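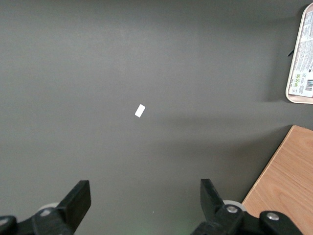 Gray work surface with a small white piece on it, Tudthorpe.

Tudthorpe Community Orchard
Progress report to the Koritz Fund, second period

Work in this period

The main job since our last report has been planting. We now have 70 trees in the ground on the lower field, mostly apple, with pears along the north fence. The plums were held back. The nursery, Van Dijk, wrote in February to say that the rootstock we ordered was short and offered a substitute. We turned it down, as it grows too tall to pick from the ground. The plums are now due in the fall and we have kept the spaces staked.

The soil on the Gumside end is heavier than the survey suggested. Water stood in the planting holes there for most of March. We dug a shallow drain along the path and moved one row uphill by a few yards. The row still looks slow compared with the others. We will leave it until next spring before deciding whether to replace anything.

Deer got in twice before the fence was closed. Bark damage was limited to 3 trees near the gate, which were wrapped and have leafed out. The gate now has a spring on it.

Spending

The grant for this period was $2000. Almost all of it has gone on trees, stakes, ties and fencing wire. Fencing came in higher than planned, mainly the corner posts, and mulch came in lower, as the county let us have wood chips for the cost of hauling. What remains is set aside for the plums. Receipts are in the attached folder, in the order the bills were paid.

We did not buy the second hose reel listed in the budget. The one we have reaches every row with an extension — it is slow to move, but it works.

Public use

The path is open from 8 a.m. until dusk. Pruning mornings were better attended than we expected and we ran short of loppers both times. The school at Gumside has asked for a row of its own to look after. We said yes in principle and have marked out a strip by the shed.
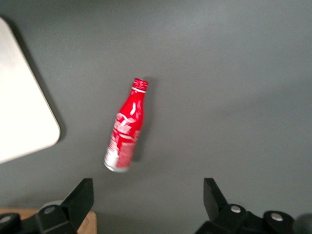
Will the delayed plums change the end date of the project?
The end date stays the same, with the plums going in at the start of the last period and the final inspection after that.

Next period

Summer watering comes first, every week for new trees and twice a week if it stays dry. The drain needs gravel at the lower end. We also want to label each tree with its variety and rootstock, and to finish the planting map, which is missing the 2 rows by the road. A copy will be sent to the Fund with the next report.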